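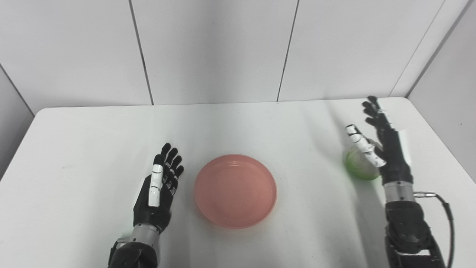 Fil sur l'automatisation du poste de dressage chez Siralberg, cuisine centrale. Je m'occupe de la partie méthodes. Ce qui suit concerne surtout l'organisation du travail, assez peu la mécanique.

Point de départ : 2 584 barquettes par service, quatre personnes au dressage, rotation toutes les deux heures. Geste répété, station debout, froid. Les arrêts pour épaule et poignet se concentrent sur ce poste.

Le bras bimanuel est en essai hors ligne, local fermé, sans denrées réelles. Intégration par Premer, protocole d'essai rédigé par Pin-yu Wei. Mise en ligne partielle envisagée en juin, pas avant.

Tâche de référence : saisir un objet rond, le déposer dans un récipient bas. Banal pour un opérateur. Pour deux mains à doigts articulés, la difficulté est dans l'approche et le relâcher.

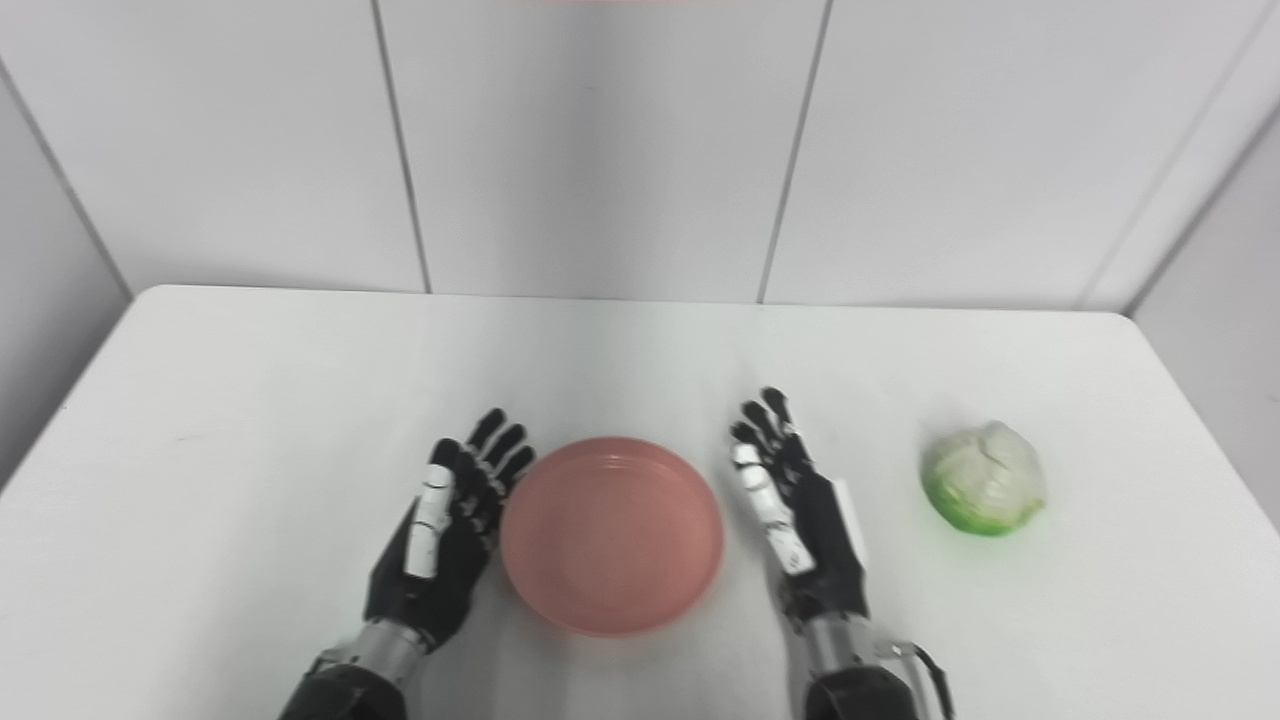 Poste d'essai : récipient rose entre les deux mains, chou à droite.

Ce qui change pour l'équipe. Sur les quatre postes, deux restent au dressage, un passe à l'approvisionnement, un à la surveillance de cellule. Aucune suppression dans l'accord signé. La fiche de poste « surveillance » n'est toujours pas classée, et c'est là que ça coince.

Uriel Zepeda, opérateur de l'équipe du matin, a posé la bonne question en réunion : qui a le droit d'arrêter la cellule, et est-ce que l'arrêt compte dans sa cadence à lui ? Réponse retenue : tout le monde, et non. C'est écrit au point 4 de la consigne.

Formation : 98 heures au total pour l'équipe, assurées par Gallegos. Prises sur le temps de travail. La première version du planning les plaçait le samedi, elle a été refusée.

Reste ouvert : le nettoyage. Des doigts segmentés, c'est beaucoup d'interstices. Le service hygiène demande un gant ou une housse, Premer craint une perte de précision. Essai comparatif à faire sur le modèle Rokham avant de trancher.

Je compléterai le fil quand la fiche de poste sera classée.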